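27 May 2024

# Wanyama Bridge to close to cars until August

The Wanyama Bridge between Stukolham and Soltard will close to cars and trucks next week while crews replace the expansion joints and repair the deck on the Soltard side. The county expects to reopen it in August, before the start of the school year.

People on foot and on bikes will be able to cross for most of that time on the upstream sidewalk. The downstream sidewalk will be fenced off at both ends. Cyclists will be asked to walk their bikes past the work zone, where the path narrows.

The bridge is 1,217 feet long and carries the only direct road between the two towns. The posted detour runs north on River Road, across the old dam crossing and back down through the east side of Soltard. It adds 6 miles to the trip, and more than that for drivers starting from the south end of Stukolham.

Trucks over the weight limit at the dam crossing can't use that detour and will have to stay on the state highway. Signs for the truck route went up last week. Several were put in facing the wrong way near the feed mill and have been moved.

Skasoletti, the contractor hired for the job, has worked in the county before, most recently on the culverts under Mill Street. Its bid was the lower of two. The contract covers the joints, the deck patches, new drains and painting of the railings. It doesn't cover the lights on the bridge, five of which have been dark since last fall. The county says those will be handled separately and has given no date.

An inspection over the winter found that two of the joints had pulled loose and that water was getting through to the steel below. The report called the bridge safe to use but said the repairs should not wait another winter. Drivers have complained for years about the bump at the Soltard end, where a steel plate was bolted down as a temporary fix.

## Buses

The number 3 bus will stop short of the bridge on both sides. Riders can get off at the last stop in Stukolham, walk across and pick up a second bus at the boat ramp in Soltard. Transfers will be free. Anyone who can't make the walk can call the transit office a day ahead and ask for a van, which will take the detour.

Early buses will leave 15 minutes ahead of the current schedule. The new timetable is posted in the shelters and on board. The last bus out of Soltard in the evening stays at its present time.

School buses aren't affected during the final days of classes, according to the district, which has moved its two cross-river routes to the dam road and changed pickup times for those students. Families on those routes were sent letters.

## Emergency calls

Fire and ambulance crews in the two towns now back each other up across the bridge. During the closure, Soltard will keep a second ambulance on its own side of the river, parked at the public works garage. The fire departments will each answer calls on their own side first and send for help by way of the dam road if it is needed.

The county looked at keeping one lane open and found that it would stretch the work into November, with a higher cost and full closures on many nights. Residents who spoke at the hearing in April were split. Shop owners in downtown Stukolham mostly asked for the one-lane plan. People who drive to jobs on the other side mostly wanted the shorter schedule.

Downtown merchants will get some relief on parking. The county has agreed to open the gravel lot next to the fairgrounds, and the two-hour limit on Front Street will be lifted for the length of the closure. The farmers market will stay where it is, at the foot of the bridge, but the vendors' entrance moves to Water Street.

The county mailed notices to 467 homes and businesses within a few blocks of the work. They list the hours when the noise will be at its worst, which is the first part of the job, when the old joints are cut out. Cutting is limited to daytime. Concrete may be poured at night in hot weather, and neighbors will be told the day before.

Boats can pass under the bridge as usual except when the barge is tied up at the middle pier. Boaters should watch for the orange buoys and keep to the Soltard side of the channel. The boat ramp stays open, with fewer spaces for trailers.

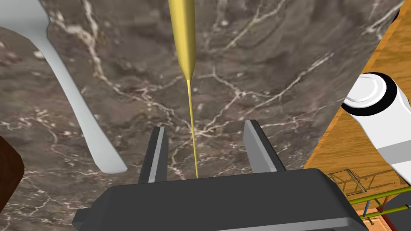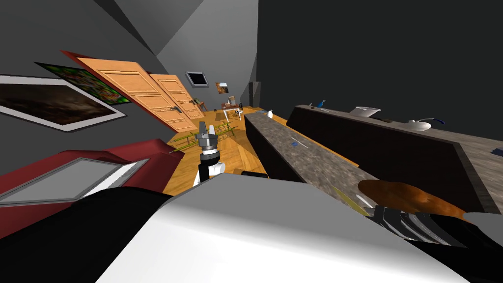 *Dana Whitlow*

The fireworks on the Fourth of July are the one event the closure has moved. They have been set off from the middle of the bridge in past years and will go up from the fairgrounds instead. Both sidewalks will be closed that evening from six o'clock on.

Fishing from the bridge is not allowed during the work, including from the open sidewalk.

Farmers with land on both sides of the river have asked about moving hay equipment. The county says wide loads can use the dam crossing between 9 a.m. and 2 p.m. with a free permit from the road office. A flagger will be there during those hours. Permits are good for the whole closure and cover any vehicle registered to the same farm.

Garbage pickup on the streets nearest the bridge moves up to an earlier hour. Bins should be out the night before.

Questions about the detour or the noise can be taken to the road office in Stukolham, on the ground floor of the county building. Updates will be posted at the libraries in both towns and on the board outside the Soltard post office.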